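# romine-kitchen

Sim scenes + logs for the fridge door arm. Work in progress, October dump. 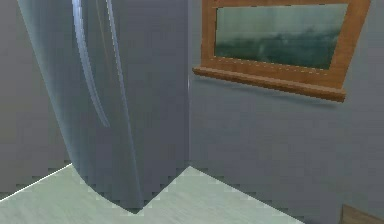
The arm gets built on the back bench at the Sidow shop, but all the training so far is in sim, one kitchen, lots of random starts. Door pulls only. No drawers yet. The fridge is stainless with two long upright handles, and the policy likes to grab the wrong one, so label which one you mean in `task.txt`. Window light is fixed for now, will randomize later.

## Whats in here

- `runs/` - 144 episodes, 21 of them marked bad (keep them, useful for the fail detector)
- `scenes/` - kitchen file, wall and floor textures
- `arm/` - printed parts for the Londeck wrist, v5. Older ones won't fit the new servo plate
- `tools/replay.py` - plays back a run

## Run it

```
pip install -r requirements.txt
python tools/replay.py runs/012
```

Needs a GPU for the camera views. Joint logs alone are fine on a laptop.

## Known problems

- Render size is low. Edges go stair-stepped, worst where the floor meets the wall. Don't train anything fine on it
- Handle collision mesh is fatter than it looks, fingers stop early
- Episodes cut at 4000 steps even if the arm is still moving
- wrist cam drifts after a reset, reload the scene insted

## Todo

- second kitchen (Rosales layout, half done)
- real door test on the shop fridge, need a softer finger pad first
- clean up file names, sorry

Code is MIT, textures are not mine to relicense so check `scenes/LICENSES` before you reuse them.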